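From: Ornella Zanetti
To: Foldale list
Date: 2018-04-01
Subject: Re: Red and white things, and where the basket should live

Prakash Bangera wrote:

> I did the red shirts and the white ones together at 30 because the label said I could. Two of the white ones have come out faintly pink. Before I put the rest through, does anyone separate things that are red and white on the same garment? And is it all right to leave the basket on the floor by the seats, or does it get in people's way?

Prakash,

For anything that has both colours on it I do a cold wash on its own the first time, with a colour catcher sheet, and after that it goes in with the reds. I never put it in with plain whites. The Mancuso powder is too strong for this – use the liquid, half a cap. If the pink is fresh, wash those two again before they dry and don't iron them, as heat sets it.

As for the basket, the floor is fine by me. I keep the folding for the evening and sit down to it. 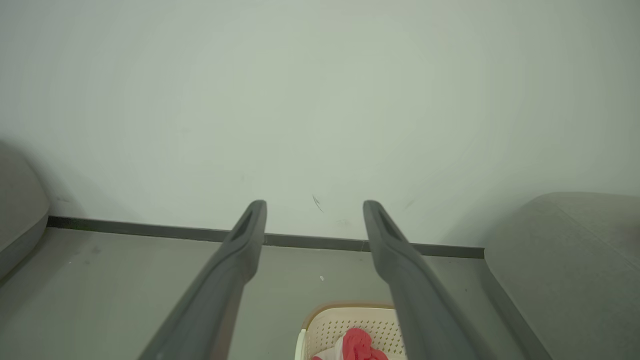
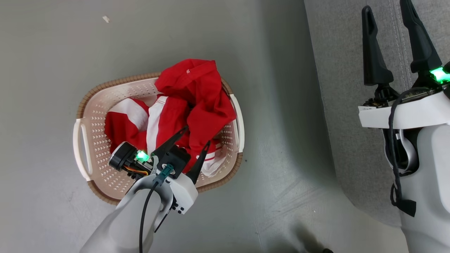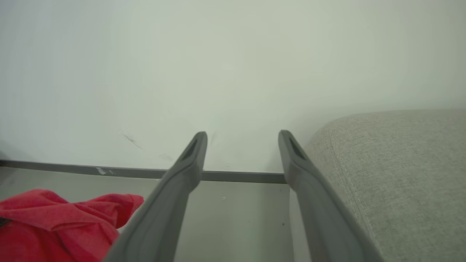

Fold the plain reds first and leave the striped and banded things till last, because they want matching up at the seams and I get cross if I start with them. Sleeves in, then thirds. The Kerkeck way of rolling everything takes up less room in a drawer but you do get creases across the front.

I have 16 hangers going spare if you want them, the thin sort from Fuvska. They are no good for anything heavy. I can bring them when I come over in May, or you can collect them sooner.

One more thing – somebody asked last month about getting old dye out of a machine drum. I run it empty on the hottest setting with a cup of soda crystals and wipe the rubber seal afterwards with a white rag. If the rag comes away clean it's done. If it doesn't, run it again.

Ornella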